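Home | News | Visits | Workshops | Letters | Contact

An open day among the robot arms
March 19, 2025
By Gaetano Sanna

I have been to plenty of open days where the machines sat behind a rope, so I was delighted to find Clovthorpe doing things differently. Rosario Vitale, who runs the handling bench there, let us stand right up beside the table and ask whatever we liked (I asked a lot).

Caps and cloths on the handling bench at Clovthorpe.

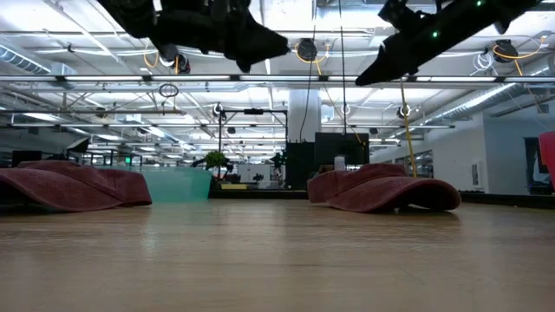
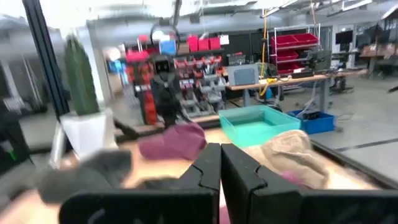 "People come in expecting cars or welding," Vitale told me. "Then they see us with laundry, more or less, and they laugh. Ten minutes later they're arguing over how they'd pick it up themselves."

Soft things are the hard part, she explained. A box has corners and keeps them, but cloth falls a new way every time you let go of it. "You can teach an arm one fold in a morning. Ask for the same fold on a cloth that landed differently and you're back at the start. I love that, I really do!"

Her group keeps a log of every attempt, good or bad, and it had reached 570 by the time the doors opened. Of those, 163 came from people with no training at all, who had a turn at steering during the last open day in November. Were they any use? "Very! Experts get tidy. A visitor grabs a sleeve by the wrong end and finds a way we'd never have tried."

I had a go myself and was hopeless for two tries, then got a grip on a corner and felt absurdly proud. Vitale was kind about it. She came to Clovthorpe from Karnon, where she worked on packing lines, and says she still misses the noise.

What would she like next? "Buttons," she said at once. "Give me a shirt with buttons and I'll be busy until I retire."

Contact the editor | Copyright Clovthorpe Visits | Back to top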